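Flirari Works Forum — Automation Working Group
Minutes, August meeting, training room, 2:00 p.m.

Present: assembly, maintenance, quality, planning, HR. Apologies from Morrison shift leads.

1. Previous minutes
Approved. The action on locker space is carried over.

2. Cell status
Maintenance reported on the Idance cell. The arm picks light blue plastic parts and offers them up to the slotted board. Cycle time is 26 seconds against a target of 20. Manual cycle time on the same part is 58 seconds. Quality asked for a run of 100 parts with no operator touch before the cell is released to second shift. Agreed.
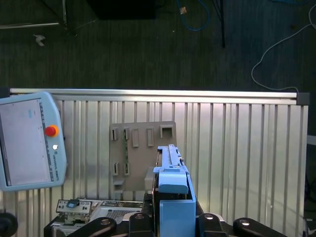 Assembly raised the teach pendant. At present only maintenance may change a program, and operators wait when a position drifts. Proposed that two operators per shift be trained to re-teach positions in the existing program. New programs stay with maintenance. The emergency stop may be pressed by anyone, and a stop is not to be logged against the person who pressed it.

3. Staffing
HR confirmed no reduction in headcount on the line this year. Two manual insertion posts become cell operator posts at the same grade. Assembly does not accept the grading, as the work now includes re-teaching and first-line fault finding. HR to bring a revised job description.

Planning noted that operators moved to Hirnton packing have lost the early shift allowance — HR to check whether this was intended.

4. Cables
Loose cables on the carpet by the cell. To be routed or covered before second shift starts.

5. Any other business
Assembly asked that cycle figures not be posted on the canteen board. No decision.

Closed 3:10 p.m. Next meeting in September, same room.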